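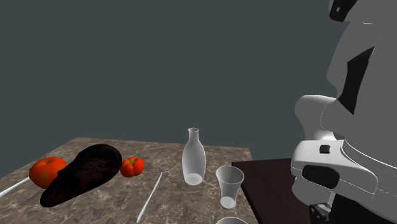
Sim, marble table layout, arm out over the second table. Default camera.

27 October 2018

Ran the new Kedilero planner against the marble table layout for most of the day. The release notes say clutter is handled now. I'm not convinced, and I'd like the reasons written down before somebody puts "handles clutter" on a slide.

Setup: stock humanoid model, marble table plus the dark wood one beside it, bottle as the target, cup as the thing not to hit. Produce and rods on the left are distractors. Physics step unchanged from the May runs. Perception through Bikisby, except where noted.

First batch, 80 plans, ground truth poses fed straight in, perception switched off. 972 ms median planning time, which is fine. Every plan came back valid according to the planner's own checker. That last bit bothers me. The checker uses the same padded collision shapes as the planner, so of course it agrees with itself. Replayed the lot against the full meshes and the forearm shell clips the cup rim in a fair number of them. Need to write a proper script for that, I was eyeballing contact flags in the log and don't trust my tally enough to put it here.

Cause, I think: the cup goes in as a cylinder fitted to its base, and the cup is wider at the rim than at the base. Same habit with the bottle, only there it errs the other way and the neck gets a fat collar of space it doesn't need. So the planner is too brave near the cup and too shy near the bottle neck. Fitting to the widest section would fix the first and do nothing for the second. Convex hulls would do both but I tried that in May and planning time went to the dogs. Might be worth another go with the hull only on objects near the arm.

Second batch, 40 plans, Bikisby poses in place of ground truth. Worse, as expected. Eggplant, no trouble. Apple gets found but the pose wanders, probably because the eggplant covers part of it from this side. Tomato and apple swapped labels more than once, which doesn't matter for this task and will matter for the next one. The white rods mostly go missing from the obstacle list. They lie flat, they're thin, and the table plane fit seems to swallow them. Lowering the plane tolerance brings them back along with a lot of rubbish that I suspect is the marble pattern upsetting the depth estimate. Have not proved that. Quick test would be to swap in a plain tabletop and change nothing else.

Translucent stuff: the bottle and cup come out well in sim, and I'd put no weight on that at all. Our rendered depth doesn't know what frosted plastic or glass does to a real sensor. Until the Adjei noise model is hooked up, any number we get on the cup is a number about a perfect camera. The Flellivley people quoted their results off the same sort of clean depth, so I'd read those with the same caution.

Also the plain backdrop. No walls, no shelf, nothing behind the table to confuse the segmentation. Colour threshold alone would get you halfway. Should have at least one layout with junk in the background.

Wrist wobble is still there. Near the end of the reach the arm stops, corrects, stops, corrects. Blamed the controller gains at first, dropped them, no change. Timestamps on the trajectory points look uneven after smoothing, with over 800 points on a short move, and that can't be right. Smoother probably runs twice, once in the planner and once in our wrapper. Turned ours off right at the end and it looked better in the single run I did. One run is one run.

To do
- mesh replay script, with actual contact counts
- cylinder fit to widest section, rerun first batch same seeds
- plain tabletop test for the rods
- smoother off in wrapper, full batch before anyone merges it
- ask for the Adjei noise model again

Not bumping the Kedilero version on the shared branch until the first two are done. Logs are in the usual folder, the ones ending in b are junk, wrong seed.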